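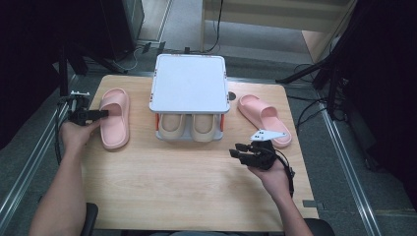
Section 4: Assembling the Entryway Set

This section covers the stacking shoe rack and the wall rail from the Firkano entryway set. The bench has its own booklet. Read the section through once before you start. One person can build the rack; the rail goes up more easily with two.

You will need a Phillips screwdriver, a tape measure, a pencil, a spirit level and a drill. Wall screws and anchors are not supplied, as the right type depends on your wall.

4.1 Before you start

1. Open the carton on a carpet or a folded blanket.
2. Check the parts against the card taped inside the lid. If a part is missing, write down the batch code printed on the card before calling.
3. Sort the legs. Legs marked A go at the bottom and have a foot pad. Legs marked B go between tiers and do not.

Note: Sets packed before April have the A and B marks on the inside of the leg, near the top.

4.2 Building the rack

1. Lay one shelf upside down with the four sockets facing you.
2. Push an A leg into each socket until it clicks. Press straight down and do not twist.
3. Turn the shelf over and stand it on the floor.
4. Fit the B legs into the upper sockets.
5. Lower the next shelf onto the B legs. Start all four corners by hand before pressing any of them home.
6. Repeat steps 4 and 5 for each further tier. Do not stack more than 6 shelves.
7. Press down on each corner of the top shelf. If the rack rocks, turn it a quarter turn and try again. Many floors are uneven near a door.

CAUTION: Do not use a hammer or mallet on the legs. A cracked socket cannot be repaired and the shelf must be replaced.

CAUTION: A rack of four or more shelves must be tied to the wall with the strap in bag C. Children may try to climb it.

4.3 Choosing a place

Keep the rack at least 8 inches from a radiator or floor vent. Leave the full swing of the door clear, and check this with a coat hanging behind the door if you normally keep one there.

Low tiers suit slippers and sandals. Boots need the space of two tiers, so leave out one shelf and join the B legs end to end with the sleeves in bag D. Put heavy shoes at the bottom.

4.4 Hanging the rail

1. Mark the wall 36 inches from the floor for a children's rail. For adults, mark at shoulder height.
2. Hold the rail to the mark, set it level and pencil through both end holes.
3. Check for pipes and cables before drilling.
4. Drill, fit the anchors and drive the screws until the heads touch the rail. Give each one a further half turn.
5. Slide the hooks on from the left and fit the end cap.

Note: The end cap is tight when new. Warm it in your hand for a minute if it will not go on.

4.5 Care

Wipe the shelves with a damp cloth and mild soap. Do not use bleach or scouring powder. Shake out grit from shoe soles before it builds up, as it scratches the surface. Let wet shoes drain on a mat first.

Check the wall strap and the rail screws twice a year and tighten them if needed.

For spare legs and shelves, see Section 7, Parts and Ordering.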